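Print this page | E-mail this page
Reading time: 2 minutes

Kinthorpe College Robotics Workshop
Support ticket 108: Arm stops short during memory module exercise
Raised by: Lamisi Zakaria, student team lead
Assigned to: Wumpini Nartey, workshop technician
Status: Resolved, with one item under observation

Summary
The second-year team reports that the arm halts above the memory slots and does not complete its descent. The controller returns a position fault. The exercise forms part of the assessed disassembly project and is due for demonstration in February.

Details supplied by the team
The fault appeared in 10 of 37 attempts. It did not appear when the same routine was run with no computer in place. The team had restarted the controller and reloaded the Londament motion file before raising this ticket.

Technician's log

09.15 – Routine repeated at reduced speed. Fault reproduced on the third attempt. The gripper closes and opens normally on command.

09.40 – Cable slack inspected. The loop was pulling tight when the wrist turned towards the drive cage. Cable re-clipped with a longer loop. The fault became less frequent but was not removed.

10.30 – Stored slot height compared with a fresh measurement. The stored value had been taken from the previous practice tower, and the present one sits lower. The arm was therefore searching for the slots at the wrong height and timing out.

11.05 – Slot height taught again with the tower on its side and the panel off. Timeout in the Dreminon controller raised to 3,000 milliseconds, as agreed with the course tutor, Vanderleia Sampaio. 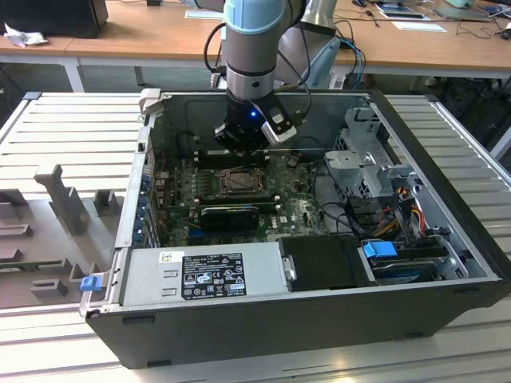 11.50 – Full routine run at normal speed without a fault. The team was asked to repeat it after lunch with a different operator.

14.20 – Dela Arthur ran the routine for the team. One halt was recorded, caused by the tower having been nudged during loading. No change was made to the settings.

Action required
Teams must teach the slot height again whenever the tower is changed or moved. The revised value is to be entered on the Kurup setup sheet and initialled. Cable clips will be inspected again before the demonstration.

Comments (3)

Lamisi Zakaria: Thank you. We had copied the height from last term's sheet. Could the old sheet be withdrawn?

Wumpini Nartey: It has been removed from the shared folder. Please destroy any printed copies.

Mariama Akolgo: Our group has the same halt on the other bench. Should we raise a separate ticket or add to this one?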